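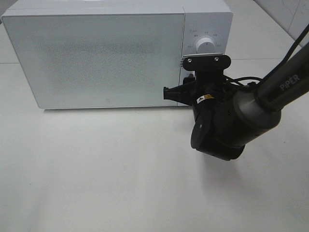
# Moltard Kitchen Notes

Care and use notes for the small appliances in the shared kitchen on the second floor at Moltard. Plain Markdown, one file per appliance. This README covers the folder as a whole and the microwave, which gets the most questions.

Maintained by Rafia Butt. Last full edit: September 6, 2026.

## What's in the folder

- `microwave.md` - settings, cleaning, what not to put in
- `kettle.md` - descaling and refilling
- `toaster.md` - crumb tray, slot width
- `old/` - notes from 2017, for the previous kitchen. Kept for the cleaning schedule only. The appliances in them are gone.

## Microwave, short version

White, with a dial on the right and a mesh window in the door. It lives on the white table. The markings around the dial are small, so the settings people use most are written out in `microwave.md` in larger type. Print that page if you have trouble reading them.

Before you start it:

- Cover soup, sauce and anything with tomato in it.
- Take off foil, twist ties and metal clips.
- Check that the door is fully closed.
- Don't run it empty.

Reheating a plate of leftovers usually takes 2 minutes. Stir, then add more time if the middle is still cold. Frozen meals vary, so go by the packet.

## Cleaning

Wipe up spills the same day. For dried-on food, heat a bowl of water with a slice of lemon, leave the door shut for a few minutes, then wipe the inside with a soft cloth. The bowl will be hot.

The outside of the door shows fingerprints. A damp cloth is enough - no scouring pads on the window or the panel, and no spray aimed straight at the dial. Don't pick at the mesh.

Keep the top clear. Trays and cereal boxes go on the shelf.

## Naming and edits

File names are lowercase, no spaces. Keep lines short enough to read on a phone. Each file should stay under 4000 characters so it fits on one printed sheet.

If you change a heating time, put your initials next to it. Times without initials come from the April rewrite and were all tried with the plates from the Ninh set. Heavier plates may need longer.

## To do

- Add a page for the rice cooker
- Merge the two descaling notes in `kettle.md`
- Replace the torn printout by the sink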